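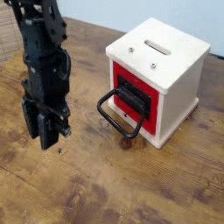

3. Parking, zeroing and checking the gripper

The Pestik controller will tell you that the arm is zeroed as soon as it has finished its homing move, and this section asks you to doubt it. A homing move proves that the joints found their switches. It says very little about where the fingertips ended up. So before any job on the drawer box, bring the gripper down beside the box, on the side where the black handle sticks out, and look at it with your own eyes. Look at the wood as well. A speck as small as the dark one lying under the right finger is enough to spoil the touch-off in step 5, and if it's a screw or a nut you need to find out where it belongs before you do anything else.

The quick-start card from Trotesness covers all of this in a single line ("home and run"). We followed the card when the cell was new. We don't follow it now.

Before you start

You need the finger gauge, the short hex keys, a flashlight, a clean dry brush and the cell log. Motor power is off until step 4.

CAUTION: The stop button cuts power to the joints, and the brakes take a moment to hold. The arm can sag in that moment. Keep your hands out from under the fingers, even if the screen says HELD.

Checking the arm

1. Turn motor power off at the cabinet and hang your tag on the switch. The software stop is not a substitute.

2. Follow the black cable loop at the side of the arm with the flashlight. It should bow outward freely and show no shiny spots where it has rubbed. If you find one, log it and move the clip. The card claims the loop "self-centers". Ours has worn through its sleeve once already, so take the claim for what it's worth.

3. Try each bolt on the wrist plate with the hex key. You are feeling for movement, so don't lean on it. A bolt that turns gets backed out, cleaned and refitted with fresh thread locker. A bolt that doesn't turn gets left alone.

NOTE: If something small is on the table and you can't say what it is, compare it with the fasteners on the gripper linkage and the wrist before you brush it away. Debris goes in the trash. A fastener stops the job.

4. Brush the table clean under the gripper and in front of the box. Remove your tag, turn motor power on, and run HOME from the Pestik menu. Stand outside the tape while it moves.

5. Jog the arm down at slow speed to the park point and slide the gauge under the lower finger. The gauge should pass with a light drag. If it won't go in, or goes in with daylight above it, don't touch the offset yet. Go back to step 3. In our experience a bad touch-off is a loose bolt or a dirty table far more often than it is a bad offset, and an offset typed in on top of a loose bolt will be wrong again by the afternoon. 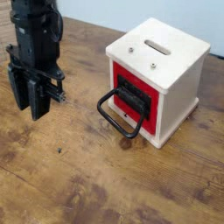

Maximiliano Rivas thinks this is overcautious, and he asked for his view to go into the guide. He says the offset screen exists to be used, that the cell in Toledo corrects it every morning and loses no work over it, and that "a bolt check on every shift wears out the bolts." He may be right about the bolts. The log from Toledo doesn't record what the offset was before each change, so there's no way to tell from it whether they are fixing a drift or chasing one. Until it does, the order of steps here stands.

6. If the gauge still fails with tight bolts and a clean table, open the offset screen, write the old value in the log, and only then enter the new one. Repeat step 5. You get three tries. After the third, stop and call Esperanza Quintana.

7. With the arm still at the park point, open and close the gripper 20 times at slow speed with nothing between the fingers. Listen to the linkage. A dry click at the same place in each stroke points to the guide. A click that wanders is usually a loose cable clip tapping the bracket.

CAUTION: Don't grease the guide. The printed maintenance sheet says to, and an earlier copy of this guide repeated it. Grease picked up dust here and made the fingers stick. Wipe with a dry cloth only.

Setting up the box

The box is a fixed target as far as the program is concerned, and that is the weak part of the whole arrangement. The program doesn't look for the handle. It goes to where the handle was last time. 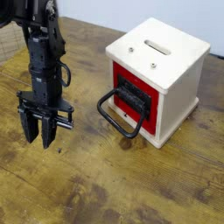
That means a box that has been bumped by an elbow will be approached with complete confidence and the wrong coordinates. The sales sheet calls the approach routine "adaptive". What it adapts is the speed.

8. Set the box down at an angle to the arm, with the red front facing the gripper. All of the base should rest on the wood. Press on each corner in turn. If it rocks, clean under it and try again.

9. Don't line the box up by the stains on the table. People do, and it looks close enough, but a stain has no edge you can measure to. Use the corner jig.

10. Work the black handle by hand a few times and let it come to rest by itself. It must stop in the same place each time. If it hangs up, the fault is in the box, and no setting on the arm will fix it.

11. Load the APPROACH ONLY program. Leave speed on low. Run it and watch the gap between the fingers and the handle from the side, with your finger on the stop button.

12. If the fingers would touch the handle on the way in, stop, back out by jogging, and move the box to suit the program. Don't move the program to suit the box. The taught points are shared with the Fernodska bench, and a change made here turns up there.

NOTE: Fault 3608 ("grip uncertain") appears whenever the fingers close and meet less than they expected. The help page lists a worn finger as the cause. We changed a set of fingers on that advice in August and got the same fault on the next run. Check the box position first, then the handle, then the cable plug at the wrist. Fingers come last.

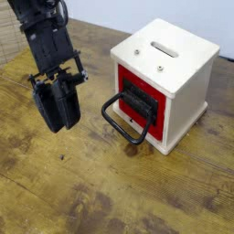 Can the full program be run straight after a clean approach check?

Run the approach check again first, this time at working speed. A path that clears the handle on low can still swing wide when the arm is moving faster, and the low-speed result won't show it.

13. When both approach checks are clean, load the full program and stay with the cell for the first pull. Clear the log prompt only after you have written down the offset, the number of tries it took, and any bolt that moved.

Regular checks

Every 14 days, do steps 1 to 7 even if the cell has been running well. The controller keeps a health score on its front page, and it stayed green for almost the whole time our wrist plate was working loose. Leave the score out of the log. Write down the gauge result.

After a collision, however light, start again from step 1. For replacing fingers and the wrist cable, go on to the next section.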